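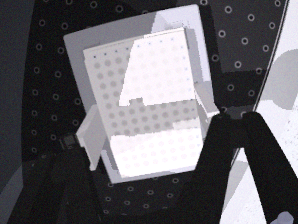
트레이 위에 올려둔 흰색 타공 랙

작업실 팁 모음 - GPS 로거, 추적기 만지는 분들용

집에서 위치추적 보드 몇 개 굴리면서 메모해 둔 것. 순서 없음. 생각날때마다 추가함.

배터리
리튬폴리머는 완충 상태로 서랍에 넣지 말 것. 절반쯤 쓰고 보관. 부풀었으면 미련 없이 폐기. 송곳으로 찌르지 마세요 제발. 저는 2000mAh짜리 쓰는데 겨울에 차 안에 두면 확실히 빨리 닳음. 수건으로 한 겹 싸두면 좀 나음.

안테나
세라믹 패치는 넓은 면이 하늘로. 금속 케이스 안에 넣고 안 잡힌다고 하시는 분 꼭 있음. 플라스틱 반찬통이 제일 만만함. 뚜껑 쪽에 양면테이프로 붙이고 케이블은 급하게 꺾지 말기. 커넥터는 똑바로 위에서 누르기. 비스듬히 누르면 핀 휘고 끝.

첫 수신
창가에서 하지 말고 밖에 나가서. 처음엔 오래 걸립니다. 담장 위에 올려놓고 커피 한 잔 하고 오세요. 그래도 안 되면 그때 전원선 의심. 얇은 USB 선이 범인인 경우 많았음. 충전 전용 케이블로 펌웨어 올리려다 저녁 시간 다 날린 적 있음.

유심
선불 유심은 PIN 잠금부터 풀고 꽂기. 휴대폰에 먼저 넣어서 문자 되는지 확인. 잔액 떨어지면 그냥 조용해지니까 달력에 충전일 적어두기. 저는 지난 5월에 까먹어서 번호 날렸습니다.

납땜
팁은 젖은 스펀지보다 황동 수세미. 쓰고 나서 납 조금 묻혀서 끄기. 다음날 훨씬 편함. 플럭스 자국은 알코올이랑 안 쓰는 칫솔. 칫솔모 너무 센 건 부품 떨어짐. 환기 꼭. 부엌 후드 밑에서 하지 마세요, 밥하는 데입니다.

방수
실리콘은 초산 냄새 나는 거 쓰면 안됨. 구리 부식됨. 중성으로. 케이블 나오는 구멍은 아래쪽으로 내고, 선을 한 번 늘어뜨려서 물이 타고 들어가지 않게. 습기 제거제는 김 봉지에 든 거 재활용해도 되는데 오래된 건 이미 물 먹은 상태라 소용없음.

차에 달 때
상시전원에 물리면 휴즈 꼭. 휴즈는 배터리 쪽에 가까이. 며칠 안 타는 차면 절전 모드 켜두기. 대시보드 위는 여름에 너무 뜨거움, 글루건으로 붙인 건 다 흘러내립니다. 케이블타이로. 운전석 페달 근처로 선 지나가게 하지 말것.

이름표
보드마다 마스킹테이프에 번호 쓰기. 제 건 817번이 Tutden, 지금 자전거에 달려 있음. 비슷하게 생긴 보드 6개 늘어놓고 뭐가 뭔지 모르면 답 없음. 펌웨어 버젼도 같이 적기. 연필 말고 유성펜.

로그 정리
날짜로 폴더 나누기. 파일 이름에 한글 넣으면 어떤 프로그램은 못 읽음. 시간은 UTC로 찍히니까 아홉 시간 더해서 보기. 이거 모르고 새벽에 누가 내 차 몰고 나간 줄 알고 식겁했음.

나사
얼음틀에 분해한 순서대로 담기. 바닥에 흰 천 깔고 작업하면 떨어뜨려도 찾기 쉬움. 자석 접시도 좋은데 나침반 센서 있는 보드 옆에는 두지 말기.

반찬통 안테나 방법은 Mafalda Magalhães 님 메일 보고 따라한 것. 감사합니다.
다음에 추가할 것: 가속도 센서 감도 맞추기, 오토바이 진동 문제.

마지막 수정 2020년 12월 23일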